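Florkura-build list: message view
[prev in thread] [next in thread] [list index]

From: Wycliffe Shirima
To: florkura-build
Date: Wednesday, February 9, 2022
Subject: Re: gripper sim, wood keeps sliding

Hi all,

Quick one between classes, sorry if it's choppy. Answering Welington's message from last night, whole thing quoted at the bottom so people who joined in the second half of the semester have it. My replies first, then what I need from everyone before the Florness round.

Short version: don't touch the finger geometry. Please. I know two of you have branches open with wider pads. Leave them, don't merge. I think it's the contact settings and maybe the friction value on the wood, and if we change the shape at the same time we'll never know which one did it.

I re-ran the upright grasp with the current main branch, stock fingers, sim only. Wrist view from the run is below. Look at the sides of the wood. 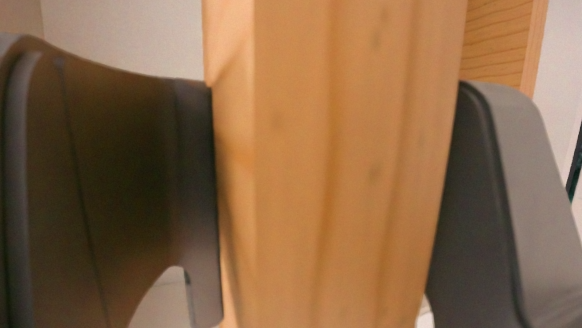

Wycliffe Shirima
Software lead, Florkura student robotics team

Left finger, the contact section is nearly straight and lies right along the wood. Good. Right finger is the one I want people to look at. The right edge of the piece slants in as it goes down and the dark face of the finger follows it. So at least in this view I don't see the pad sitting on one corner, which was Welington's theory. Doesn't prove he's wrong. One still, one angle, and it says nothing about force. But it's why I'm not ready to blame the shape.

Also, someone will ask: grain on the middle piece looks blurry next to the panel behind it. Yes. Could be texture resolution, could be how the camera is set up, I haven't checked. It doesn't change the physics and it is NOT a priority. If the vision people want it sharper, open a ticket, don't go fixing it on main.

OK, on to his points.

1. Step size. Agree we should halve it. I tried it on the school desktop and it still runs, slower but fine. The laptops will suffer. If yours can't keep up, do your runs in the lab and leave the setting alone. Last time three people had three different step sizes and we argued for a week over results that couldn't be compared.

2. Friction. The wood material is still on whatever default came in with the Owino scene pack. I dont think any of us ever set it. I'd like one person to own this, and I'm proposing Welington as he brought it up. Change the wood only. Leave the finger pads where they are.

3. Closing speed. Not yet. Same reason as the geometry, one thing at a time. I know the fast close is tempting with the clock running in the match but a slow grasp that holds scores more than a fast one that doesn't.

4. Logging. Yes yes yes. We have 613 runs in the shared folder and only 111 of them have the config saved next to the result. The rest are basically useless for this, we can't tell what was switched on. Starting today: no config file, no run. I'll put a check in the script tonight so it refuses to start without one.

5. Real hardware. Kostar arm is booked by the other section until Monday. We get it after that, afternoons. I don't want anyone tuning on the arm before sim numbers settle, we only have the one set of printed fingers and the spare spool is nearly out.

What I need:

- everybody: pull main, delete your local settings file, let it regenerate. Reply to me (not the list) when done
- Welington: friction sweep on the wood, 5 values, same seed list for each. Spread them out, no point in five that are almost the same
- whoever has the wide pad branch: rename it so it starts with "hold-" so nobody merges it by accident
- newer members: if you've never run the upright grasp, come by the lab at lunch tomorrow and sit with somebody who has. It's a good one to learn on, there's only the one piece to grab and you can see pretty quick when it goes bad

For the sweep I want 200 runs per value. Split it over two machines if you have to but write down which machine did which. Results in the shared folder, one subfolder per value, config inside. Then we look at them together at the next meeting and decide on closing speed.

Report for the club advisor is a separate thing, I'll start the doc this weekend and send teh link. Please add your own section, I'm not writing it all again like in August.

Gotta run, bell.

W.

> From: Welington Miranda
> To: florkura-build
> Subject: gripper sim, wood keeps sliding
>
> Hey everyone,
>
> So the upright piece is still giving me trouble. Grasp closes
> fine, looks solid, then on the lift the wood creeps down between
> the fingers. Not every run. Sometimes it holds all the way to
> the shelf and I think it's fixed, then the next one goes.
>
> My guess is the right pad is only touching at a corner and the
> piece pivots on it. Haven't been able to catch it in a picture.
>
> Things I'd like to try, tell me if any of these are dumb:
>
> 1. smaller time step, half of what we have
> 2. check the friction on the wood, did anyone ever set it?
> 3. close faster so it bites harder
> 4. save the configs with the runs, I went back to find the last
> good one and couldn't tell what settings it had
> 5. just try it on the real arm and see if it slides there too
>
> I can stay late up to two nights this week if someone can let
> me in. Also I left my charger in the lab, gray cable, tape on
> the plug, please don't let it walk off again
>
> Welington

[reply] [reply to list] [view thread]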